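Participants wanted: two-arm handover study, Achari project

The Achari project is looking for people to teleoperate a pair of robot arms for a study on handovers. Sessions run through June at our lab in Gremdale. No robotics background is needed.

What the study is about

Passing an object from one hand to the other is easy for people and still hard for a learned policy. In our first round we trained on 115 demonstrations of a single task and the policy did well as long as the object was presented the same way each time. When we rotated the start position it often closed the second gripper too early, or let go with the first before the second had a proper hold. Adding more demonstrations from the same two operators made little difference. Adding a few from a new operator helped more than we expected, and we want to find out whether that holds up.

So this round is about the operators. We will train one set of policies on data from a few people and another on the same amount of data from many people, then compare them on objects neither set has seen. A short write-up of the first round is available on request.

What you would do

You sit at a desk beside the cell and move two small leader arms. The robot arms copy you. You pick up an object with one arm, pass it to the other and put it down in a marked place. After a practice period you will record 100 handovers, split into blocks with breaks in between. Failed attempts are kept as well, so please don't worry about dropping things. At the end there is a short questionnaire about which grips felt natural and which didn't.

A visit takes over 2 hours including the practice. We have 17 places.

Who can take part

You should be 18 or older, able to use both hands comfortably, and have normal or corrected eyesight. Left-handed people are especially welcome – the first round had none. If you have used the Zurkum leader arms before, please say so when you write, as we are keeping experienced operators in a separate group.
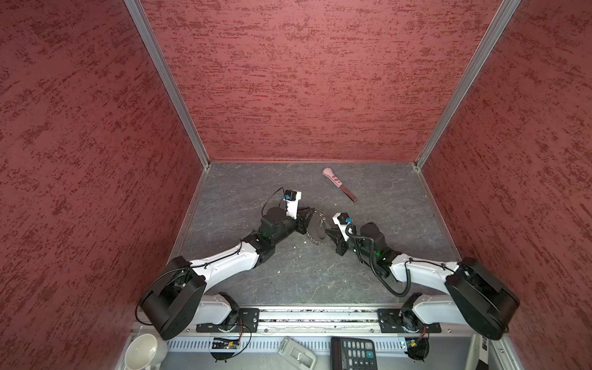

Both grippers on a toothed metal disc in the handover cell.

Payment and data

You will be paid for your time in Dunel shopping vouchers, also if you decide to stop early. We record arm positions, gripper commands and video of the workspace. Your name is stored apart from the recordings.

How to apply

Write to Larysa Polishchuk at the Achari project with your preferred hand and the times of day that suit you. Morning visits start at 9.30 and afternoon visits at 2 pm. Please mention any access needs so we can set up the desk beforehand.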